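양팔 작업대 운용 규칙을 다시 쓰면서

2024-10-10

Storklow 201호에서 쓰는 양팔 작업대의 운용 규칙을 고쳐 썼다. 예전 문서는 Jonder 컨트롤러를 처음 들여왔을 때 급하게 만든 것이라 기동 절차와 비상정지 위치 정도만 적혀 있었다. 나머지는 사람마다 방식이 달랐다. 같은 작업을 해도 누구는 물체를 먼저 놓고 팔을 올렸고 누구는 반대로 했다. 기록을 나중에 맞춰 보면 조건이 서로 달라서 비교가 안 되는 일이 많았다.

새 문서는 14개 항목이다. 전부 옮기면 길어지니 논의가 많았던 것만 정리한다. 초안은 내가 썼고 검토는 Sarla Lodhi가 했다. 우리 작업대에 맞춘 내용이고, 장비 제조사 설명서나 사업장 안전 규정을 대신하지 않는다.

1. 팔이 움직이는 동안 판 위에 손을 넣지 않는다

당연한 항목인데도 제일 자주 어긴다. 물체가 조금 틀어졌을 때 손으로 슬쩍 밀어 바로잡는 습관 때문이다. 속도가 느리면 괜찮다고 생각하기 쉽다. 새 문서에는 예외를 두지 않았다. 물체를 만지려면 먼저 정지시키고, 화면에서 정지 상태를 확인하고, 옆 사람에게 "들어갑니다"라고 말한다. 손을 뺀 뒤에는 "나왔습니다"라고 말한다. 혼자 작업할 때도 말한다. 처음에는 어색해하는 사람이 있었는데 며칠 지나니 다들 했다.

원격 조작으로 팔을 움직이는 경우도 같다. 조작자가 손을 떼고 있다는 것과 팔이 정지 상태라는 것은 다른 이야기다. 조작 장치를 내려놓다가 건드리는 일이 있다.

2. 두 그리퍼의 담당 구역을 먼저 정한다

시작하기 전에 왼팔과 오른팔이 각각 어느 물체를 맡는지 기록지에 적는다. 중앙을 넘어가야 하는 작업이면 넘어가는 팔과 기다리는 팔을 같이 적는다. 둘 다 가운데로 들어갈 수 있는 상태에서 시작하지 않는다. 소프트웨어에 충돌 회피가 들어 있어도 적는다. Ashour 쪽 플래너는 팔과 팔 사이의 충돌은 계산하지만, 물려 있는 물체의 크기는 따로 넣어 줘야 반영된다. 이걸 빠뜨린 채로 돌린 적이 한 번 있어서 항목을 따로 만들었다.

3. 물체는 판 위에만, 앞쪽은 비워 둔다

작업 물체는 나무 판 위에만 놓는다. 판 밖의 상판은 공구를 잠깐 내려놓는 용도로도 쓰지 않는다. 판의 앞쪽 절반은 팔이 물체를 옮겨 놓을 자리이므로 시작할 때 비워 둔다. 물체는 뒤쪽에 좌우로 나누어 놓는 것을 기본 배치로 한다. 좌우 물체 사이 간격은 그리퍼 하나가 벌어진 채로 내려올 수 있을 만큼이면 된다. 숫자로 정하자는 의견도 있었지만 그리퍼를 바꿀 때마다 고쳐야 해서 넣지 않았다. 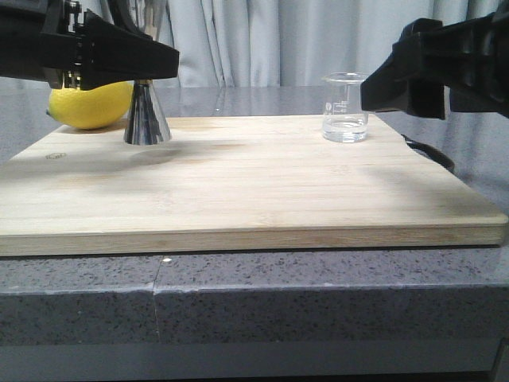 왼쪽에 레몬과 금속 원뿔, 오른쪽에 물이 조금 담긴 비커.

이 배치는 물체의 성질이 많이 다르다는 점에서 규칙을 시험하기에 괜찮다. 레몬은 굴러간다. 원뿔은 표면이 거울처럼 반사해서 깊이 값이 흔들리기 쉽다. 비커는 투명하고 물까지 담겨 있다. 한 판에 이런 것을 같이 놓을 때는 아래 항목을 하나씩 확인해야 한다.

4. 반사체와 투명체는 기록지에 표시한다

반짝이는 금속, 유리, 투명 플라스틱은 물체 이름 옆에 표시를 붙인다. 금속은 R, 투명한 것은 T로 쓴다. 나중에 인식 실패를 모아 볼 때 이 표시가 있으면 시간이 많이 준다. 이전 기록에는 "컵"이라고만 되어 있어서 유리였는지 종이였는지 알 수 없는 것이 꽤 있었다.

배경 커튼은 항상 친다. 커튼을 치지 않으면 뒤쪽 물건이 유리 너머로 비치고, 금속 표면에도 들어온다. 색은 옅은 회색 계열로 통일했다. 조명은 위치를 옮기지 않는다. 옮겼으면 그 전후의 기록을 같은 묶음으로 넣지 않는다.

5. 액체는 물만, 용기의 3분의 1까지

가장 오래 이야기한 항목이다. 처음 초안에는 액체 금지로 썼다. 그런데 따르기나 옮기기 작업은 액체 없이 할 수가 없고, 알갱이로 대신하면 거동이 달라진다. Sarla가 금지 대신 양을 제한하자고 했고 그렇게 바꿨다. 맹물만 쓰고, 용기 높이의 3분의 1을 넘기지 않는다. 색소는 별도 승인이 있을 때만 쓴다.

용기에 물을 채우는 일은 판 위에서 하지 않는다. 싱크대 쪽에서 채워서 가져온다. 팔이 정지한 상태에서 놓고, 판에 물방울이 있으면 닦고 시작한다. 마른 천 두 장을 손 닿는 곳에 둔다. 물이 쏟아지면 물체를 건지려고 하지 말고 정지, 전원 차단, 닦기 순서로 한다. 케이블 커넥터에 물이 닿았으면 말랐다고 판단하지 말고 담당자에게 넘긴다.

6. 유리는 깨지는 것으로 취급한다

유리 용기를 쓰는 날은 전원이 보안경을 쓴다. 그리퍼의 힘 상한은 유리용 설정으로 바꾸고, 바꾼 사람이 기록지에 이름을 쓴다. 금이 간 용기는 바로 빼낸다. 아까워서 남겨 두는 경우가 있었는데 이제는 안 된다. 깨졌을 때는 팔을 움직여서 치우지 않는다. 그리퍼 손가락 사이에 조각이 끼면 다음 물체까지 긁힌다.

7. 케이블은 판 뒤로 돌린다

케이블이 판 위로 올라오면 안 된다. 뒤쪽 모서리를 돌아 나가게 하고, 팔을 끝까지 뻗어 보았을 때 당겨지지 않을 만큼 여유를 둔다. 여유가 너무 많으면 옆으로 처져서 팔에 걸린다. 매번 시작 전에 양팔을 한 번씩 끝까지 뻗어 본다. 1분도 안 걸린다.

8. 손목 카메라 화면을 먼저 본다

고정 카메라만 보고 시작하는 사람이 많았다. 고정 카메라는 판 전체를 보기에 편하지만 손가락 끝과 판 가장자리의 관계는 잘 안 보인다. 새 규칙에서는 시작 전에 손목 카메라 화면을 열고 다음을 확인한다. 양쪽 손가락 끝이 화면에 다 들어오는지. 손가락 사이에 걸린 것이 없는지. 판 모서리가 어디쯤 보이는지. 렌즈에 얼룩이 없는지. 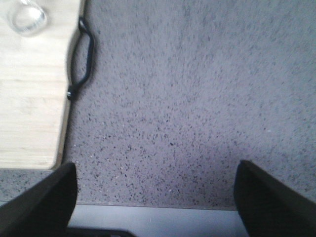
손목 카메라 화면. 벌어진 손가락 사이는 비어 있고, 위쪽으로 판 모서리와 검은 손잡이가 보인다.

판 옆에 튀어나온 부분도 장애물로 등록한다. 손잡이처럼 얇은 금속 고리는 고정 카메라 각도에 따라 거의 안 보이는데, 손가락이 판 바깥쪽에서 내려올 때는 걸릴 수 있다. 예전에는 판을 직육면체 하나로만 등록했다. 지금은 손잡이 부분을 상자로 하나 더 넣는다. Iltham에 있는 장면 파일도 그렇게 고쳤다.

손가락이 판 밖에 있는 상태에서 판 높이 아래로 내려가는 것은 금지다. 대기 위치가 판 밖이라면 판 윗면보다 높은 곳에 둔다. 대기 위치에서 작업 위치로 갈 때는 먼저 올라가고, 그다음 옆으로 가고, 마지막에 내려온다. 대각선으로 바로 들어가는 경로는 빠르지만 가장자리에 놓인 물체를 칠 수 있다. 특히 유리를 판 모서리 가까이에 둘 때 그렇다.

9. 판의 위치를 표시해 둔다

판은 움직인다. 팔이 누르면 조금씩 밀리고 청소하면서도 밀린다. 네 모서리 자리를 상판에 테이프로 표시하고 시작할 때마다 맞춘다. 어긋나 있으면 맞춘 다음 원점 확인을 다시 한다. 이 건물은 1970년에 지은 것이라 복도로 무거운 수레가 지나가면 상판에 진동이 온다. 정밀하게 맞춰야 하는 작업은 수레가 다니는 시간을 피한다. 이 내용은 규칙이 아니라 비고로 넣었다.

10. 중단한 시도도 남긴다

실패했거나 중간에 끊은 시도를 지우지 않는다. 예전에는 잘된 것만 저장하는 사람이 있었고, 그 결과 성공률을 다시 계산할 수가 없었다. 이제는 시작 버튼을 누른 것은 모두 번호를 받는다. 끊은 이유는 한 줄로 쓴다. "물체 미끄러짐", "조작자 실수", "카메라 끊김" 정도면 충분하다. 길게 쓰라고 하면 안 쓴다.

시도가 대략 500회 쌓이면 손가락 패드를 점검한다. 마모가 보이면 양쪽을 같이 교체한다. 한쪽만 바꾸면 물체가 잡히는 순간에 한쪽으로 돌아간다.

나머지 네 항목은 전원 순서, 비상정지 점검, 교육 이수 확인, 퇴실 정리다. 이쪽은 예전 문서와 거의 같다.

검토하면서 빠진 것도 있다. 물체마다 사진을 붙인 배치 카드를 만들자는 안은 유지할 사람이 없어서 뺐다. 작업자를 항상 두 명으로 하자는 안은 유리나 물을 쓰는 경우로만 좁혔다. 음성 안내를 자동으로 내보내자는 안은 보류했다. 옆방에서 시끄럽다고 할 것 같고, 사람이 직접 말하는 쪽이 주의를 더 끈다는 의견이 있었다.

문서는 작업대 옆에 한 부 걸어 두고 공유 폴더에도 같은 것을 올렸다. 둘의 내용이 달라지면 걸려 있는 쪽을 따른다. 고칠 것이 있으면 종이에 직접 적고 이름을 쓰면 된다. 10월 말에 한 번 모아서 반영할 예정이다. 힘 상한 값은 물체별 표로 따로 만들고 있고, 레몬 같은 과일은 아직 값을 정하지 못했다. 껍질이 눌리는 정도가 개체마다 달라서 측정을 더 해야 한다.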